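# Kurent open day: steamer demo

Hi! I put this folder together after our February open day, mostly so people who came by the Kurent bench can find the bits they asked me about.

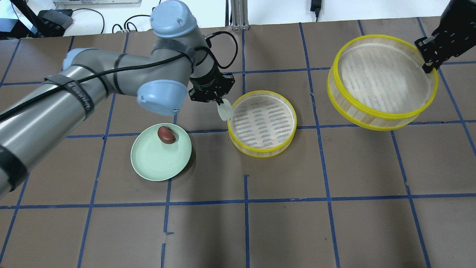 ## What you came to see

Two arms, one table, two bamboo steamers (a small one and a bigger one) and a round green plate. Both arms have black grippers. We ran the demo all afternoon in short rounds, and visitors got to pick where things went between rounds, using the blue tape grid on the brown paper. Kids loved that part and were merciless about it!

The small steamer was the crowd favorite. I like it too, but it's light and it slides, so that's where most of the funny moments came from.

## What's in the folder

- `rounds/` - 50 recorded rounds from the open day
- `practice/` - 14 more from the evening before, when Heikki Laitinen and I were still fussing with the grip settings
- `notes.txt` - my scribbles, typos included
- `layout.md` - how to tape up a table like ours

Rounds were capped at 90 seconds. If one just stops, it hit the cap.

## Before you use it

Names changed halfway through, sorry. In the practice files the big steamer is `basket_b`, in the open day files it's `steamer_large`. Same object. I'll clean that up when I get a free evening.

Sound is stripped out, so you won't hear the room.

## Next stop

We're taking the table to Skollthorpe next, and the Vídalín folks have asked for a longer session with more time for questions. If you want to bring your own dishes, open an issue and tell me the size. Nothing made of glass, please!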